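January, evening

Up at 6 and it was still dark. Made oatmeal and ate it standing at the counter. There was frost on the inside of the bathroom window again, so the weather strip I put on in the fall has let go along the bottom. I'll do it over when it warms up enough for the glue to hold.

Main business of the day was coats. We have had the argument about where they go since before Christmas, and I said I would settle it this week one way or another. The hooks by the side door came out of the wall a second time, and this time they brought a piece of plaster the size of my hand with them. Borghild's parka did it. It weighs as much as a small dog when the pockets are full, and the pockets are always full. I patched the hole yesterday and sanded it this morning. The patch is a shade whiter than the wall around it and I am going to leave it that way until spring, when the whole hallway gets painted.

Spent an hour after breakfast going through what was piled on the bench. I had expected mostly current coats and found mostly old ones. My brown canvas jacket with the broken zipper, which I have been meaning to have fixed for two winters. Two rain shells. Larysa's long gray wool coat that she left here at Thanksgiving and has called about twice. A child's snowsuit that must be from when the Mikkelsens stayed, and their youngest is in middle school now. One red scarf none of us will own up to. In the parka I found a grocery list, a church bulletin, a pair of pliers I had already replaced and a hard roll in a napkin. I gave Borghild the pliers and threw out the roll.

The canvas jacket went in the bag for the repair shop. The shells went down to the basement. The snowsuit I washed and folded, and I left a message for Halfdan asking if he wants it for his niece. He called back at lunch and said yes, and also that he still has my extension ladder. I had forgotten about the ladder.

Then I measured. The wall space between the side door and the closet is 78 inches high before you hit the little shelf, and the Toft rack in the catalog is 74, so it clears with not much to spare. I held the tape up three times because I did not believe it. The floor there is a problem. It slopes toward the door, you can see it if you put a marble down, and anything tall and narrow will want to lean. Grethe says to put a folded piece of cardboard under one side and stop worrying. She has had a standing rack in her entry for years and it leans a little and holds everything they own.
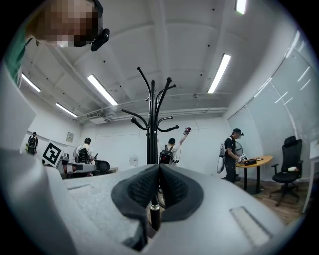 Standing racks take up less wall than I thought and more air. I had been picturing a pole with a few pegs, and I had not allowed for the arms. A black one like this, with a single upright and curved arms going out in several directions with round knobs on the ends, needs clear space on every side, or you end up with one side full and the other side jammed against the wall doing nothing. In my hallway it would have to stand out from the corner by most of a foot. That puts it in the path of the door. I opened and closed the door a few times with a kitchen chair standing in for the rack, and the door hit the chair every time unless I pushed it back to where the arms would be scraping plaster. I do like the knobs, though. The old hooks had a thin end that poked through the hanging loops and tore them, and a round end ought to be easier on the collar of a coat with no loop left.

Daithí stopped in at 2 to return the casserole dish. He looked at the chair in the hallway and asked if we were expecting somebody short. I explained about the rack. He is against standing racks altogether. He says his mother had one, and every time the bus went by it turned a little, and twice it went over with all the coats on it and once the cat under it. The cat was fine. His opinion is that I should put up a board, a good thick one screwed into the studs, and put the hooks into the board. I told him I knew about studs. He said the plaster on the floor suggested otherwise. We had coffee and he ate two of the rolls.

After he left I got out the stud finder, which had a dead battery, and then did it the old way, knocking. There is a stud right beside the closet trim and another well to the left, past the light switch. In between I could not hear anything I would trust. A board that reached both would run behind the switch plate, so I would need to cut a notch or go above it. Going above it puts the hooks too high for Borghild, who already says everything in this house was put up by a tall man. That is true. It was.

I drew it both ways on the back of an envelope.

Rack: no holes, can be moved, leans, in the way of the door.
Board: holes, cannot be moved, does not lean, too high or needs notch.

Borghild came home a little after four and I showed her the envelope. She wanted to know why it couldn't go at the other end, by the stairs, where the telephone table is. I said the telephone table is there. She said we have not had a telephone on it since we got rid of the telephone. It has been holding the Lurnska lamp with the cracked shade, the bowl of keys and the mail I have not opened. I did not have much of an answer to that.

So we moved it. The table went up to the back bedroom, where it fits under the window as if it had been made for it. The lamp went with it. I opened the mail. One was a renewal notice from Cestard for the furnace contract, due at the end of the month, and one was a thank-you card from Larysa for Thanksgiving, so that had been sitting there a good while. I felt bad about the card and called her. She was not upset. She is coming by next week for the coat and wants to know if we have seen a red scarf.

With the table out of there the corner by the stairs is wide open. It is level too, or closer to level. The marble rolled, but slowly. The only thing against it is the distance. You come in the side door with snow on you and have to walk the length of the hallway to hang up, and the runner is going to catch all of it. Borghild says to keep boots at the door and coats at the stairs and drip on the way. I can put a rubber mat down over the worst stretch. There is one in the garage from the old car that could be trimmed.

I will order the rack in the morning. The one in black, same as I had marked. I went back and forth on the wood one, but the wood one has only pegs at the top and nothing lower down for hats and bags, and Borghild wants somewhere for her bag that is not the floor. Umbrellas can go on in the closet as before.

Swept up the rest of the plaster dust, which had gotten as far as the kitchen. Put the level, the tape and the stud finder back in the drawer and wrote battery on the list. The coats are on the bench for now, in one pile, with the parka on the bottom so it can't pull anything down.

Supper was the pea soup from the freezer and the last of the rolls, with a can of the Nunetti peaches after. Soup was too salty. Borghild put a potato in it and that helped some.

Started snowing around 6 - small dry flakes, not sticking to the road yet. Brought in wood for two nights. Need to call Halfdan back about the ladder before I want it for the gutter.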